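Unness Introduces Tiltari Zipper Line for Bags, Covers and Workwear

For release in August

Unness today announced Tiltari, a line of zippers for makers of bags, equipment covers and workwear. The line replaces the company's Gedodel series, which will stay on the price list until existing stock is sold.

Tiltari is supplied as cut lengths with end stops fitted, or as continuous chain on reels. Cut lengths start at 15 centimeters. Tape is woven polyester and can be dyed to match customer fabric on orders above the standard minimum. Sliders are ordered separately and are available in locking and non-locking versions.

The main change from Gedodel is in the tape edge, which now carries a denser weave next to the teeth. The change is meant to limit stretch when a zipper is sewn into a curve.

"Most of the returns we looked at had nothing wrong with the teeth," said Bartosz Grabowska, product manager at Unness. "The tape had been pulled during sewing and the chain no longer lay flat. We started with the tape for that reason."

During development, 1,282 sample lengths were sewn into test panels at the Adamczyk plant and cycled by machine. Results are included in the technical data sheet, which is sent on request.
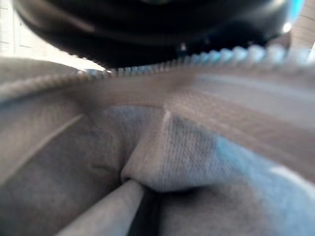 Ordering and Availability

Samples can be ordered now. Production orders will be accepted from the end of August, with a lead time of some 25 working days for stock colors. Dyed-to-match orders take longer and are quoted case by case.

Customers with open Gedodel orders do not need to take action. Part numbers for the two series are not interchangeable, and a cross-reference table has been added to the ordering guide.

Sewing guidelines, including needle sizes and seam allowances, are available from Mechthild Zwahlen in technical sales at Unness.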